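Home Reviews Kits Bench Notes About

Favow training kit review: teaching an arm to pack a lunch

I've had the Favow kit on my bench since January and I keep getting asked whether it's any good, so I'd better get this written down before I forget the annoying bits.

Quick version: you show the arm a job by hand, it learns from your goes, and you don't write any motion code. The clever part is the method underneath, which Favow calls staged cloning. It chops each demo into short chunks and trains on those, so you're meant to need far fewer of them. The booklet says 30 per task. I was doubtful! My old Rallon setup wanted 300 before it would stop stabbing the table.

So I recorded 30, on a Cordeiro arm I already had, and let it train overnight. Packing snacks was the task – pick one thing, put it down in the middle, go back for another. By breakfast it had a policy that could do the boxed stuff nearly every time. I was properly giddy and rang Kristóf Gulyás, who had lent me his spare power supply, and made him listen to it working over the phone (it sounds like a printer, he was very polite).

Then I moved things about a bit and it got worse. Of course it did. Anything at an angle it hadn't met before made it dither, and it would hover over a thing and creep down a tiny bit at a time. Kristine Dimaculangan told me to mix the layouts up from the start instead of adding them later, so I scrapped the first lot and began again. I've now got 731 demos over four tasks, far more than the kit says you need, but I wanted to see where the curve went flat. 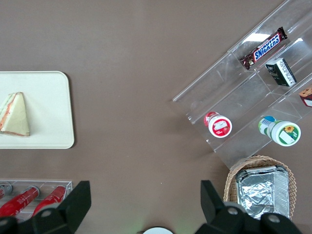

For me it went flat quite early. Past 300 or so on one task I couldn't tell the difference by eye, and the gain from varied layouts was much bigger than the gain from more of the same. Soft food is still the weak spot. A sandwich needs a gentler close than a box does, and the kit gives you one grip force setting per task, which is daft. Ustetti's software lets you set it per object, although it costs more and the menus are horrible.

Other moans: the replay viewer crashes if you scrub backwards, and the cable is too short. But I'd still buy it again if you've already got an arm and like fiddling. Four out of five from me, and I'll bump it up if they sort the grip thing in the next update.

30 comments 4 shares

Recent reviews
Rallon starter set, one year on
Ustetti software: powerful, ugly
Which Cordeiro arm should you get?
Bench power supplies for small spaces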